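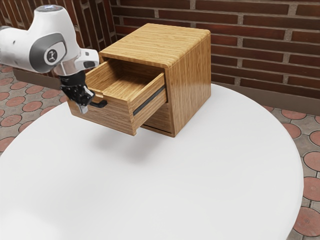
**To:** nelura-users
**Subject:** Re: Backups and the move to Troltinell

Hello all,

I've been meaning to write this up since April, and then the thread on restoring backups came back to life this morning, so I've run out of excuses. Apologies in advance for the length, I do go on a bit!

First, for anyone who has skipped the Troltinell notes (I did, and paid for it): the new release of Nelura changes how it writes its backup file. The old one was one big lump with all your recipes, your shopping lists and your settings in it. The new one is a folder with a small index at the top and everything else in separate files underneath. Cidard does the packing and unpacking now, where the app used to do it all itself.

I like the new layout a lot. My old backup had got so fat that my elderly tablet gave up half way through reading it, and I could never tell whether it was stuck or just thinking. With the new one it got through the whole lot while I made a cup of tea, and the progress bar even moved in the right direction the entire time.

But there's a catch, and it's the one in the message that started all this:

> I upgraded my phone to Troltinell but left the tablet on the old version, as my other half uses it in the kitchen and doesn't like things changing. Both of them back up to the same folder on Forsyth. Last night the tablet told me there was no backup to restore, although I can see the files sitting there. If I look from the phone it's all fine. Have I lost anything, and is there a way to make the tablet see it again without upgrading?

Short answer: no, you haven't lost anything, and no, not really, but there's a decent workaround.

The longer answer is that the old version only looks for one file name. If it doesn't find that name it says "no backup found" and stops, even with a perfectly good new-style folder right under its nose. It isn't reading the folder and failing, it never opens it at all. I'd have much preferred something like "this backup was made by a newer version", and I gather a fix along those lines has been asked for, but it can't help people whose tablets are already out there on the old release.

What worried me more was the other direction. If the tablet then makes a backup of its own, you end up with the old lump and the new folder side by side in the same place. The phone, being newer, can read both. Which does it pick? I tried it 3 times with a throwaway account and it took the new folder every time, even when the old lump was the more recent of the two. So anything you'd added on the tablet in the meantime wouldn't come across on a restore. It's still in the old file and you can get it back by choosing that file by hand, but you have to know to do it. My test had only 11 recipes in it, so spotting the missing one was easy. With a collection built up over years I don't think I'd have noticed until I went looking for the parsnip soup.

So this is what I'd do, in this order:

1. On the old device, make a fresh backup and copy it somewhere that isn't Forsyth. A memory card will do, or email it to yourself.
2. In the backup settings on the old device, change the folder to a new one. Mine is called "kitchen", very imaginative.
3. On the phone, open *Restore*, then *Choose a file*, and pick the copy from step 1. Tick *Merge* and leave *Replace* well alone.
4. Have a look through and check the recently added ones are there, then make a new backup from the phone.

Step 3 is where I went wrong the first time round. *Replace* was already selected on mine, for reasons I don't understand, and it did precisely what it said. Luckily I'd done step 1.

You will probably get a few duplicates after merging. Cidard seems to treat two recipes as the same only when the title and the ingredients both match, so if you corrected a spelling on one device and not the other you'll have the pair of them. I had 8 to tidy up, nearly all my own fault for fiddling with the titles. There's a *Show duplicates* filter under the search box, and it catches most of them, though it missed one where I'd put a full stop on the end.

Now, on to the question of whether the app should go on writing the old format as well for a while, since that's where the thread was heading. My own feeling was that it should. It would take up more room, yes, but only for people who turned it on, and it would let households with mixed devices carry on as they were. I said as much when the test builds came out, and I still half think it.
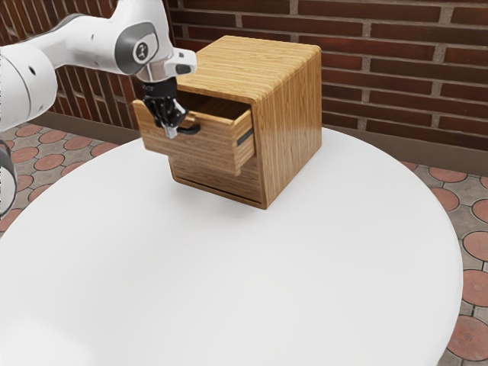
Somebody on the testing thread took the opposite view, and I'm copying it in as I've come round to a good part of it:

> Writing both sounds kind, but think about what happens when the second write fails. You've got a full folder on Forsyth, the new backup goes in, the old one doesn't, and the app has to tell you something. If it says the backup worked, the tablet is stuck with a stale copy and no warning. If it says it failed, people will think their phone isn't backed up when it is. I'd sooner have one format and a plain export button for anyone who needs the old one now and then. At least with a button you know you pressed it.

I hadn't thought about the failure case at all. My Forsyth space is nearly always close to full (too many videos of the dog), so I'd have been exactly the person caught out by it. A button would suit me fine, as long as it's on the main backup page and not tucked away under *Advanced*, where I never look.

What I would still argue for is a longer gap before the old reader is taken out of the new version. As I understand the plan, Troltinell and the release after it will both open old backups, and then it goes. That gives us 2 releases, and it may be plenty for people on this list, who fuss over this sort of thing for fun. My sister opens Nelura for the Christmas cake and then forgets about it until the following winter. She could easily miss both and find herself with a file nothing will open. A little stand-alone converter would cover her nicely, and I'd be happy to help test one on all my ancient tablets.

Couple of odds and ends while I'm here:

- Shopping lists come across properly in a merge, but ticked items came back unticked on mine. If anyone else sees that, do say, and mention which device you merged from.
- Settings don't merge at all. You keep whatever is on the device doing the restore. That caught me out with the units, and I spent a puzzled few minutes staring at a flapjack recipe in cups.
- If you've renamed your backup folder on Forsyth through their website, the app won't follow you. Pick the folder again in settings and it wakes up. The old folder isn't made again behind your back, I checked.
- The automatic backup time has gone back to 3 in the morning after the upgrade, whatever you'd set before. Mine's switched off at the wall overnight, so it had quietly stopped doing them.

To go back to the original question, then: leave the kitchen tablet on the old version if that keeps the peace, give it a folder of its own, and merge by hand whenever somebody adds something worth keeping. It's a bit of a faff, but I've been doing it for a few weeks now and haven't lost a recipe.

If you get stuck at step 3, post what the restore screen says, word for word if you can, and please don't press *Replace* while you wait for an answer.

Cheers all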